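From: Griet Nijs
To: sorting-tables list
Date: February 14, 2020
Subject: Re: Toy produce set, bins and mat

Liam Daly wrote:
> We are replacing our sorting set in May and I would like to copy
> one that already works. What surface do you use, and do clear
> tubs cause trouble? Ours are opaque and people complain that they
> cannot see what has gone in.

Liam,

The surface is a green mat, matte finish. White pieces are the reason I would stay with a mid-tone color. The garlic is the hardest item in the set to place by eye on a pale table, and on green it reads well from low down. Scuffs show up as pale lines but do not compete with the bulbs.
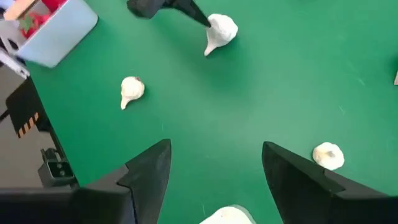 Sorting Notes, no. 14, p. 2

The page cited above has our layout rules. Garlic goes out unsorted, necks in any direction. Do not stand the bulbs up in a row, or the task becomes too regular.

On containers: we use frosted plastic for the round items. Color comes through the wall well enough to check a bin from the side, and yellow is the easiest to judge. Fully clear tubs are harder to find on the mat when empty – the green shows straight through the bottom.

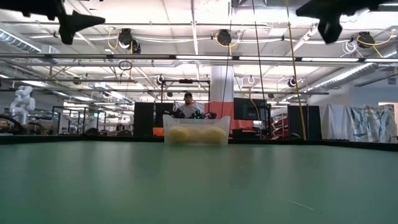
Csenge Kiss disagrees, and wrote to me off list that frosted walls hide mistakes between items of similar color, so she would take clear tubs for everything and put tape on the rims. I have not tried the tape.

For mixed rounds we put out tomatoes, lemons, mushrooms and garlic together, with a white tray in one corner and the plastic containers elsewhere on the mat. Thirteen pieces is our usual load.

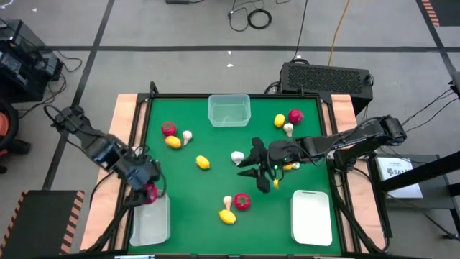
More than that and the pieces start touching, so each pick disturbs its neighbor. Keep a few singles away from the clusters as well.

The Deken tubs we ordered stack badly. Irkico's are better but the lip is narrow.

Griet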